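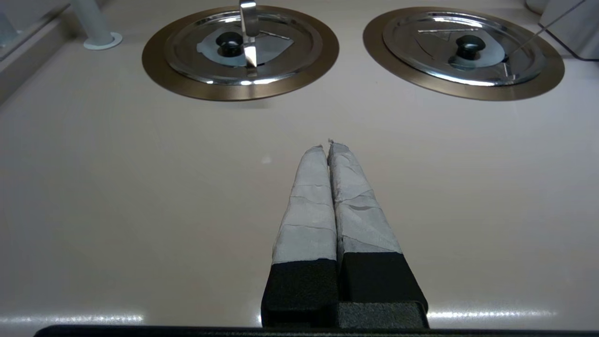
How far did I get today? Nine miles, from Sultham down to the river at Sarmiento, and my left knee held up.

2 min read

Left at 6:40 with two bananas and the bad map. The Lano trail is still closed past the quarry, so I took the road. Saw 39 cows and one truck. 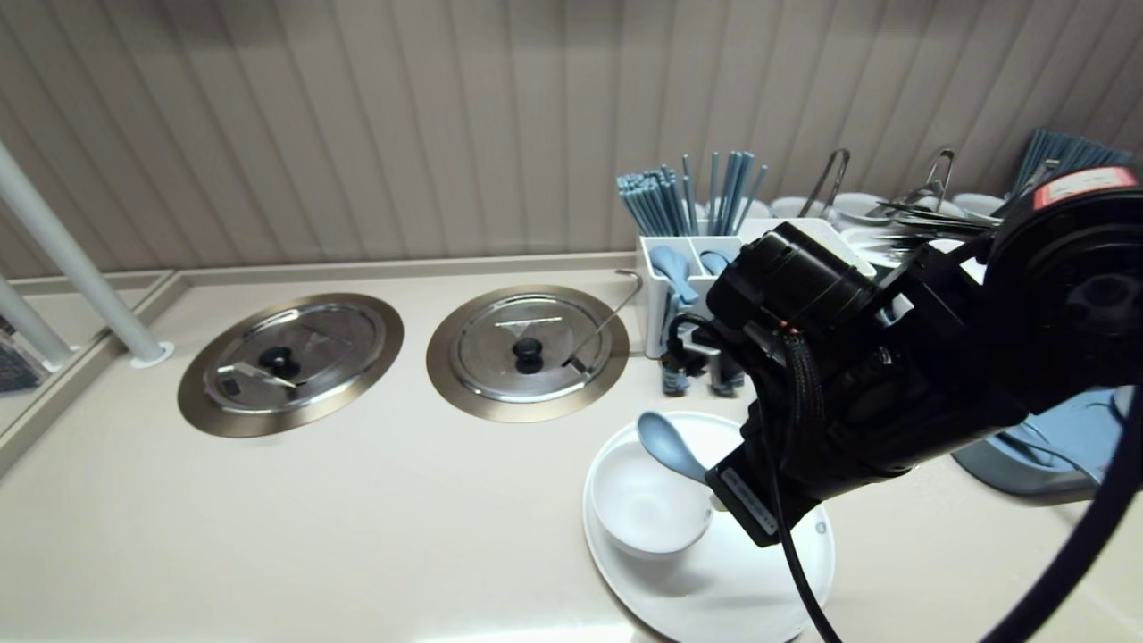
White bowl, blue spoon.

Saeed Hassanpour wrote back about the August walk. He wants to do all 71 miles in five days. I said six. We need to book the hostel in Nomero soon, it fills up.

Search this diary Go

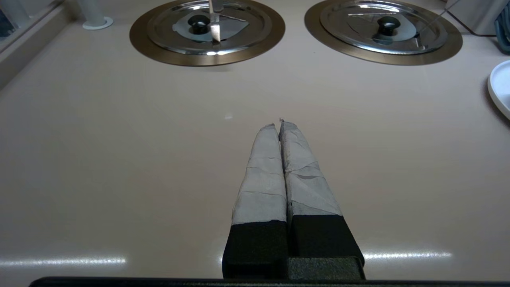

Countertop.

Blister on the right heel. New socks tomorrow.

3 comments 1 share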